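Let the Old Cat Keep Her Stairs

Print this page | E-mail this page

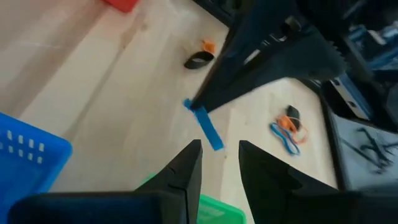 What we do when a cat becomes old

My cat is 13 years old and she has stiff hips. When the vet told me this in April, my first action was to remove everything high from her life. I moved her bed to the floor, I closed the door to the upstairs, and I pushed the chair away from the window. I believed that I was being kind. I now think that I was only afraid, and I think many owners of old cats make the same mistake.

The advice we read is almost always about preventing. Prevent the jump, prevent the fall, prevent the cold. I do not say this advice is wrong. A cat who hurts should see a vet and should have medicine if the vet decides so. But a cat is also an animal who wants to look down at the world, and this wish does not become weaker with age.

After two weeks on the ground floor, my cat slept almost all the day. She stopped meeting me in the kitchen. The neighbors said, well, she is old. I said it too. Then one evening I forgot to close the door, and I found her on the eighth step, washing her face.

Help her up, do not keep her down

My opinion is that we should spend our effort on making the high places easier. I bought a Pledwood ramp for the window, and she refused it for 8 days. Then I put an old towel over it, and she walked up as if it was her own idea. The stairs got a piece of carpet. Her food bowl now stands on a low box, so she does not need to bend her neck so much. All of this cost less than the heated bed from Petitz, which she has never used.

My vet in Murkholm did not agree with everything. She wanted the stairs closed during the night, when no person is awake to hear a fall, and I accepted this. She also asked me to trim the claws more often, as old cats do not always wear them down and they can catch in the carpet. It was good advice and I follow it.

Some readers will say that I take a risk with an animal who cannot give her opinion. I respect this worry. Still, she gives her opinion every morning, when she sits in front of the stairs door and shouts until I open it.

Last updated: July 19, 2020

Contact us | Copyright Šindelář Pet Pages | Back to top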